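Clavovlow 대사 데이터 안내

Clavovlow는 항구 도시 Vanhove를 배경으로 하는 턴제 어드벤처 게임입니다. 이 저장소에는 게임의 대사와 아이템 설명문이 들어 있습니다. 한국어 문장은 제가 먼저 쓰고, 나중에 Babak Tehrani 님과 같이 고쳤습니다.

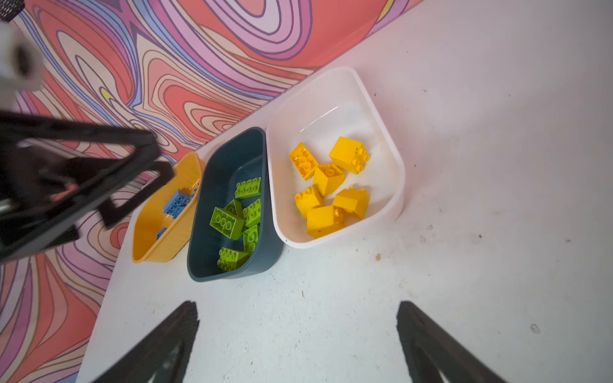 들어 있는 것

dialogue 폴더: 등장인물의 대사 약 3,000줄
items 폴더: 아이템 이름과 설명 400개
glossary.csv: 고유명사 표기 목록

모든 파일은 UTF-8 CSV입니다. 첫 번째 열은 id, 두 번째 열은 화자, 세 번째 열은 한국어 문장, 네 번째 열은 메모입니다. 메모 열은 비어 있는 경우가 많습니다.

사용 방법

1. 저장소를 내려받아 게임 폴더의 lang 안에 넣습니다.
2. 설정 파일에서 language 값을 ko로 바꿉니다.
3. 게임을 다시 시작합니다.

저장한 게임이 있으면 그대로 이어서 할 수 있습니다. 다만 이미 열려 있는 퀘스트의 제목은 이전 언어로 남습니다. 다음 장으로 넘어가면 바뀝니다.

문장을 고칠 때

대화 창 한 줄에는 한글이 30자까지 들어갑니다. 더 길면 줄을 나누는 기호 \n을 직접 넣어 주십시오. 중괄호 안의 단어, 예를 들면 {player}나 {town}은 번역하지 마십시오. 중괄호 뒤의 조사는 "은(는)"처럼 두 가지를 같이 씁니다. 보기에 조금 어색하지만 현재 엔진은 받침을 구별하지 못합니다.

등대지기 Halletti는 주인공에게 항상 존댓말을 씁니다. 선원들은 서로 반말을 씁니다. 3장의 편지는 옛날 말투로 썼는데, 제 한국어로는 자연스러운지 판단하기가 어려웠습니다. 이 부분에 대한 의견을 특히 기다립니다.

알려진 문제

전투 중에 나오는 짧은 대사는 화자 열이 잘못된 곳이 있습니다. 주로 4장입니다.
"닻"과 "돛"이 바뀐 설명문을 몇 개 찾아서 고쳤지만, 더 남아 있을 수 있습니다.
마지막 장의 대사는 아직 초벌 번역입니다. 11월 판에 고친 문장을 넣을 예정입니다.

사용 조건

비상업적인 목적이면 자유롭게 쓰고 고칠 수 있습니다. 다시 배포할 때는 Deltatton 팀의 이름을 적어 주십시오. 게임의 음악과 그림은 이 조건에 포함되지 않습니다.

관리: Mehrangiz Taheri
오타나 잘못된 표현은 이슈 게시판에 id와 함께 적어 주시면 감사하겠습니다.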